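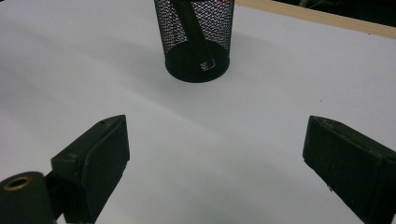 Bench notes / Adhesives

Tuesday, 4 pm

Second go at the Girnar paste, batch 1117. The first lot set like toffee in the pot and like custard on the boards, so I've cut the water and left the starch alone. Stirred for 25 minutes by the wall clock, which runs slow, so call it 25 and a bit of character.

Brushed out on the grey board and the Trorutby offcuts. Grey board took it well. The offcuts curled up at the corners like old sandwiches. I put them under the heavy press plate with blotting paper either side and will look tomorrow, when they will presumably be flat and stuck to the blotting paper.

The Kendolent size is still the better product for cloth, and I say that with some bitterness given what a tin costs. It goes on thin and doesn't come through the weave. Ours came through on all 4 swatches. One of them could now be used as a roof tile.

Wrote to Mohammadi again for the finer starch. Their reply to my last was a catalogue, 256 pages, starch not included.

To whoever borrowed the bone folder: it goes back in the drawer. So does the flat brush, washed, and I mean washed with water, before the paste goes hard. Pencils can live in the mesh pot. Brushes can't, they come out bent and I get the blame.

Next: same recipe, pinch less alum, grain direction marked on every board before pasting. I forgot to mark it on these and have been guessing ever since.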